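Jolness College of Continuing Studies
5 Jul 2025 | Prepared by the Department of Design Foundations

Filed under: Course Materials / Object and Space / Unit 4

UNIT 4: SUPPORT, HEIGHT AND SPACING IN SMALL ARRANGEMENTS

Purpose of the unit

Students in this unit study how a few ordinary items relate to one another when they are placed on a plain surface. The work prepares students for the display assignment in November, and the vocabulary introduced here will be used without further definition in Units 5 through 7. Students who missed the Unit 3 session on surfaces should read the Schwaiger handout before attending.

1. Terms

Ground: the surface on which everything else rests. A desk or tabletop is the usual ground in this course.

Support: any item that carries another item. A support may be made for the purpose, as a stand is, or it may be an everyday article turned to that use.

Load: the item carried.

Satellite: an item that rests directly on the ground, apart from the support, and is read in relation to it.

Backdrop: whatever closes off the view behind the ground. In shared offices this is commonly a partition.

2. The inverted cup as a support

A paper cup is wider at the rim than at the base. Turned over, it stands on its widest part and offers a smaller flat area on top. The low, broad footing makes it steadier than the same cup standing upright, and the raised base gives a load a clear boundary. A load placed near the edge of that base will look less settled than one placed close to the middle, even when both are stable.

Color also matters. A tan cup on a white desk is distinct from its ground without competing with a small, strongly colored load. In the arrangement below, the blue piece is the load and the small orange cube to the left is the satellite. The orange cloth at the back repeats the color of the satellite in a much larger, softer form, and the taupe partition serves as the backdrop.
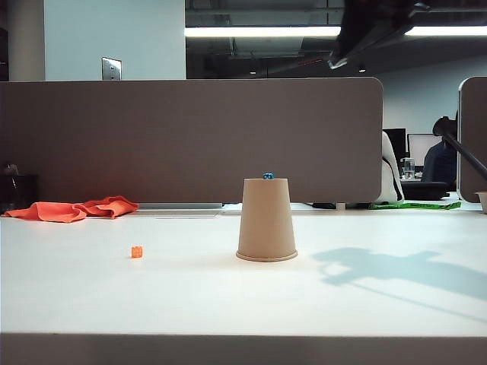

3. Procedure for the studio exercise

Each student will need one paper cup, two small blocks or dice of different colors, and one cloth. Paper cups are available from the Ornirby supply room. Desks should be cleared of personal items before work begins.

a. Invert the cup near the center of the desk. Press lightly on the base to confirm that the rim sits flat.

b. Place one block on the cup and the other on the desk. Record the distance between the second block and the rim in the studio notebook.

c. Bunch the cloth and set it at the back of the desk. Draw the arrangement from a seated position.

d. Spread the cloth flat and draw the arrangement again.

e. Exchange the two blocks and make a third drawing. Note any change in which item the eye reaches first.

4. Written component

Submit a statement of no more than 300 words with the three drawings. The statement should identify the ground, support, load, satellite and backdrop in each drawing and should explain which version has the strongest relation between load and satellite. General remarks on taste will not receive credit.

5. Reading

Nalirbridge Studio Reader, Chapter 8, "Objects on a Plane." The section on cast shadows is optional for this unit and required for Unit 5.

Department of Design Foundations, Jolness College of Continuing Studies. All rights reserved. | Contact the Department | Back to top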